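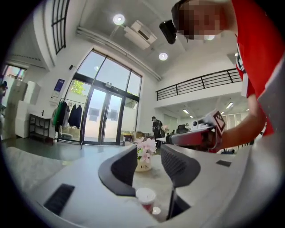

Gants anti-coupures Chala, enduction nitrile, poignet long

Réf. : CHA-105-NL
Marque : Skisholm
Vendu par paire. Carton de 30 paires sur demande.

Gant tricoté sans couture en fibre haute densité, paume et bout des doigts enduits de nitrile sablé. La prise reste correcte sur pièces huilées. Le dos non enduit laisse passer l'air - appréciable en poste long. Poignet de 105 mm, à glisser sous la manche.

Usages : manutention de tôles, découpe, montage, tri de déchets, vitrerie. Ne convient pas au contact avec des produits chimiques ni aux travaux à chaud.

Tailles : 7 à 11. En cas d'hésitation entre deux tailles, prendre la plus grande.
Coloris : gris chiné, enduction noire.
Entretien : lavage à 30 °C, sans javel ni adoucissant. Séchage à l'air libre.

Tarif dégressif à partir de 1000 paires. Marquage logo possible sur le poignet, délai à confirmer à la commande.

Voir aussi : manchettes Amon, gants hiver Ceretti (de retour en stock en octobre).

Catégories : Protection des mains, Gants anti-coupures
Étiquettes : gant nitrile, gant manutention, poignet long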